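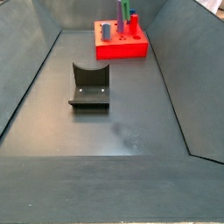 By Souad Tawfik | Cornside bench notes | December

Collection on the peg board task passed 240 usable episodes this month, all from the gray three-walled enclosure. The red block stays at the back of the floor with its five pegs, and the black cradle fixture, with two screws in its base plate, stands on its own, forward and to the left. Operators start each episode from a layout card and return everything to the card before the next.

An episode is one peg, moved once. We tried longer sequences in the first batch and dropped them. When the second move went wrong, the first was thrown out with it, and the labels took twice as long to check. Single moves are dull to record but they sort cleanly.

The purple peg is still overrepresented. It is the tallest of the set, operators reach for it first, and the early cards did nothing to stop them. The dark blue one has the opposite problem: from the fixed view it sits mostly hidden behind its neighbors, and 11 episodes were rejected when the reviewer could not tell whether it had been gripped. Jimano has rewritten the cards so that each color comes up equally often in a block of 128. Please do not swap cards to save time.

Failed attempts are now kept. If a peg tips or misses its hole, finish the motion, release, and mark the episode F. Do not reach in and straighten it. The Karunaratne model trains on successes only for the moment, but the grading model needs both, and we have far too few misses to fit it.

Two points on upkeep. The floor has a dark smudge near the fixture and a fair amount of pale dust. Leave both until the current block is done, then wipe down and log the episode number at which the floor changed. Lighting settings also stay as they are.

Tutcombe starts the same task on its own enclosure once the new cards are printed. Their episodes will carry a separate site code and will be held out of training at first, as a check on how much the policy leans on our walls and lighting.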